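4. Recording a session at home

Read section 3 first. The gripper must be charged and paired with the club laptop before you start. Members who signed one out on Tuesday should find the cable and the spare finger pads in the same case.

1. Pick one task from the Jilum task sheet. Bed and bedding tasks are numbers 11 to 20.

2. Turn on the light or open the curtains. Do this before recording and leave it alone until the session is over.

3. Hold the gripper by the handle and squeeze it fully closed, then let it open. Repeat 3 times. The software uses this to set the finger range.

4. Check both finger pads. If a pad slides on its finger, tighten the screw a quarter turn.

Caution: Do not overtighten. The screws go into plastic, and a stripped finger has to be reprinted at Otholm.

5. Press Record and wait for the beep. Start with the fingers open and pointed at the work area.

6. Do the task at half your normal speed. Let go of the fabric completely before moving to the next fold or corner.

7. Press Stop. Enter your initials and the task number, then save.

Note: A session can hold up to 26 takes. After that, start a new one — the upload to Drirkow fails on longer files.

4.1 Starting position for bed tasks

Sit or stand close enough to reach the near corner without leaning. Keep the fingers open over the cover, with the far end of the bed still in view.

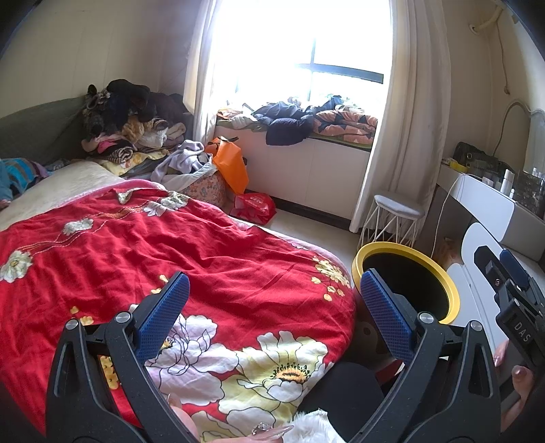
Rasa Sepp adds that thick blankets go better if you grab a single layer near the edge, and that she marks a take as failed whenever the fabric slips out, even if she catches it again. Use the F key for this. Failed takes are kept and should not be deleted.

4.2 If the beep does not sound

Unplug the gripper, close the recorder window and repeat from step 3.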